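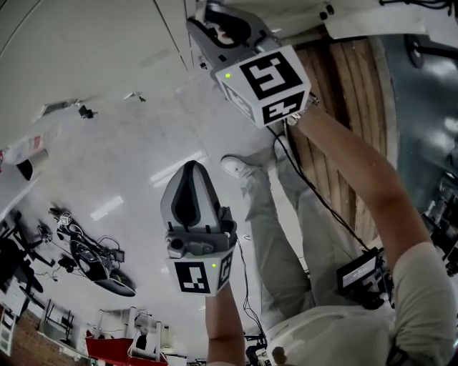

Ovudel hand grippers, one month in

Print | E-mail this review
14 comments | 107 shares

I get asked all the time whether machines can do chores yet, and my answer after a month with the Ovudel pair is still "some of them, slowly." You hold one gripper in each hand, do the job yourself, and the recordings go off to train an arm. Simple enough!

The grip is the best part. Squeezing feels natural after 20 minutes or so of fumbling, and I got through a whole basket of towels without swearing. Socks are another story – I dropped almost 30 of them in one evening, and Bilal Srour (who has much smaller hands than me) didn't do any better. My wrists ached by the end, too.

And the arm that learned from all this? It folds a dish towel fine. Give it a fitted sheet and you'll be late for dinner. Over at Cistthorpe, Lakshmi Kurup has hers sorting bolts into trays, and she's a lot happier than I am.

At $1,089 I'd say wait for the next version, unless you like tinkering – I do, so I'm keeping mine.

Print | E-mail this review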